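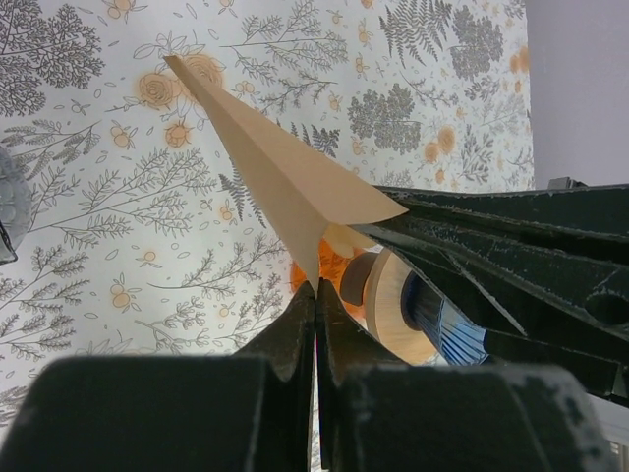 Lurnberg Remembrance Records

A data set of wreath-laying services, memorial sites and appeal collections in the Lurnberg district, kept by the Lurnberg History Group. This file explains what is in each table, how the entries were made and what to watch for when using them.

Version note

Release 4 was put together on November 24, 2022. It replaces release 3, which had the Endel cenotaph under the wrong parish in the sites table. If you have work based on the old file, re-run anything that groups by parish.

What is included

sites.csv — 115 rows, one for each memorial, honour board, plaque or memorial tree. Private headstones are left out unless a public service is held beside them.

services.csv — one row per service, per year. A service that moved indoors for weather keeps its usual site_id, with "indoor" in the location_note column.

appeal.csv — money raised by collection point. Amounts are in dollars and cents as recorded on the count sheets. They have not been adjusted for inflation.

names.csv — names as carved, painted or cast on the memorials, with a line for each appearance. A person named on two memorials has two rows and one person_id.

sources.csv — the newspaper, minute book, program or letter behind each entry.

Columns in sites.csv

site_id: four characters, never reused
site_name: the name in common local use
other_names: older or official names, separated by semicolons
parish: as the boundaries stand today
year_unveiled: blank if unknown
form: cenotaph, board, plaque, window, tree, gate, hall or other
condition: good, fair, poor or lost
last_visit: year of the most recent visit by a group member
source_id: links to sources.csv

"Lost" means that the memorial was known to exist and can't be found now. It does not mean destroyed. Two boards marked lost in release 2 turned up behind a stage curtain in the Endel hall and have been changed to fair.

Columns in services.csv

service_id
site_id
year
month
organiser: the body named on the printed program
attendance: only where a written source gives a figure
wreaths: as above
location_note
source_id

Most services fall in November. There is a smaller group in May, mainly at the Endel cenotaph, where the date of the unveiling was kept as a local observance for many years. Please don't treat the May rows as errors. We have had them "corrected" and sent back to us more than once.

How the entries were made

The names were copied from the memorials on site and then checked against a second reading by someone who had not seen the first. Where the two readings differed, a third person went back to look. Letters that could not be read are shown with a question mark, one per letter. Spelling has been left as it stands on the memorial, even where service papers show it to be wrong; the spelling from the papers goes in the alt_spelling column.

Vietnamese names are stored with full diacritics. The Đoàn family papers, lent for copying in 2019, gave us most of the entries for veterans who settled in the district after 1975, and the original spellings in those papers have been followed. Ngân Đỗ checked this part of the file line by line. If your software shows boxes or stray symbols in place of letters, open the file as UTF-8. Spreadsheet programs often guess wrong when you double-click a CSV, so use the import menu.

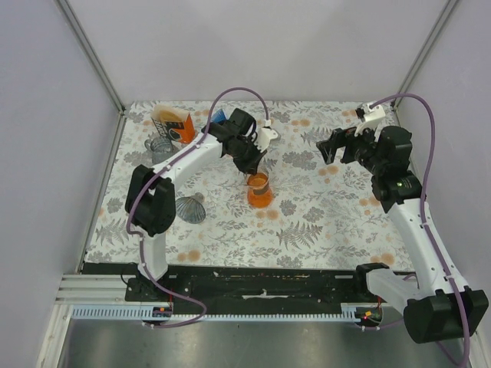
The appeal table was typed from count sheets by Toàn Kim. The sheets are complete for 20 collection points. For the others there are gaps, some of several years, and a blank cell means no sheet was found. A zero means a sheet was found and nothing was collected — usually a tin that was never put out.

Known problems

The gates at Pandeo have 99 names on the two pillars. The printed program for the unveiling gives a different total, and we have gone with the pillars.

Attendance figures from newspapers are often rounded and sometimes generous. Don't add them up across sites for a district total.

Several organisers changed their names over the years. We have kept the name used at the time and made no attempt to join them, so a count of distinct organisers will come out too high.

Parish is missing for three memorial trees along the old rail line, where the boundary runs down the middle of the road.

What is left out

Home addresses, next of kin and medical details are not in the public files, even where the source was public. Living veterans appear only with written consent. Families can ask for an alt_spelling or a note to be added, and can ask to have a note removed. Names on the memorials themselves stay in.

Using the data

You may copy, share and reuse the tables for any purpose, including school work and print, as long as you credit the Lurnberg History Group and give the release number. Scans of programs and letters are not covered. Those belong to the lenders and you'll need to ask them.

Corrections

Send the site_id or person_id, what you think is wrong, and where you found the better information. A photo of the memorial is useful for names, taken square on and in low side light if you can manage it. Corrections are held for the next release and listed in changes.txt with the initials of the person who sent them in.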